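Després Textile Testing is a commercial laboratory in Lusirstead. We measure how woven, knitted and nonwoven fabrics behave under abrasion, laundering, light and load, and we issue written reports to mills, garment makers, upholsterers and importers. We do not manufacture, sell or finish cloth.

## Background

The laboratory was set up by Murray Perron, formerly a finishing chemist at the Ukmont mill, to handle colorfastness work for smaller producers that had no test room of their own. The first premises were two rooms above a dye store on Adgate Street. Abrasion and pilling were added when the upholstery trade asked for them, and the dye store's ground floor was taken over for conditioning and tensile equipment. The Adgate Street name still appears on older reports, which remain valid under their original numbers.

Murray is still technical director and signs all reports that involve a dispute between buyer and supplier.

## What we test

- **Abrasion and pilling.** Flat and flexing abrasion, surface pilling, snagging. Results are given as cycles to end point or as a grade, depending on the method requested.
- **Dimensional change.** Shrinkage and skew after home laundering, commercial laundering or dry cleaning. Specimens are marked before conditioning and measured in both warp and weft directions.
- **Colorfastness.** To washing, rubbing, perspiration, water and light. Grading is done under controlled illumination by two graders working separately. Where the two differ by more than half a grade, a third grades the specimen without seeing the earlier results.
- **Strength.** Grab and strip tensile, tear, seam slippage, bursting.
- **Fiber shedding and edge behavior.** Lint release, fraying at cut edges, and loss of mass after repeated handling. This is our newest section and is mostly used by makers of wiping and cleaning cloths.

Edge behavior is reported separately from surface behavior. A cloth can hold a good pilling grade across its face and still lose fiber steadily from an unfinished edge, and a single combined figure hides this. Cut edges are tested as received unless the client asks for them to be sealed or overlocked first.

A muted blue cloth with a soft surface and a frayed edge, folded over on itself, with small darker flecks near the corner:
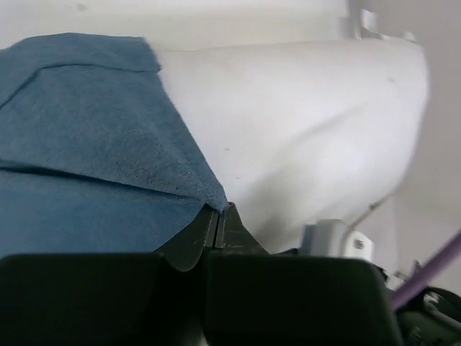 ## Sampling and specimen size

Most delays come from samples that are too small. For a full woven panel we need two linear meters at full width, cut no closer than one meter from the end of the roll. Knits should be sent rolled, as fold lines can affect dimensional results. Mark the warp or wale direction on the face side with a fabric pen – not with tape, which pulls surface fiber and has to be cut around.

Specimens are conditioned for at least 14 hours before any mechanical test. Wet-process samples are re-conditioned before measurement. Unused material is kept for 53 days after the report date and then discarded unless return has been arranged.

## Reports

Each report gives the method, the number of specimens, individual results, the mean and any deviation from the method. We do not issue a pass or fail unless the client supplies a written specification. The current test list has 322 entries, including modified methods agreed with individual clients. It was last revised in June 2024 and is sent on request.

Routine work is reported in 5 working days from the end of conditioning. Lightfastness takes longer – exposure time is set by the method and cannot be shortened.

## Visits and sample delivery

Clients may attend tests by appointment, except for blind grading. Samples should be delivered to the ground-floor entrance on Adgate Street with a completed request form inside the package. Samples without a form are logged and held, and conditioning does not start until the form arrives.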